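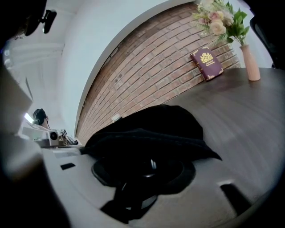 Bernadette Marty told us in the first meeting that a black cloth is never only black, and that the first wash decides how long it will look new. Our group took this sentence as the start of the project.

We wanted to know how people in Skaltinton wash their dark clothes at home. We gave a short paper form to 89 households in October, and 19 of them also agreed to a longer talk in the evening. The form had seven questions – water temperature, amount of soap, drying place and so on.

Most households wash dark cotton in warm water, together with other colors. Only a few turn the clothes inside out. In the longer talks, people often said that they learned this from their mother and did not read the label.

For the second part we washed cotton pieces from the Endier shop in cold and in warm water. After 7 washes the warm pieces were more gray, mainly at the folds. The difference was smaller than we expected, and we could not measure it well – we compared only by eye, near the window, on Tuesday mornings.

The forms are kept in the McKinnon room.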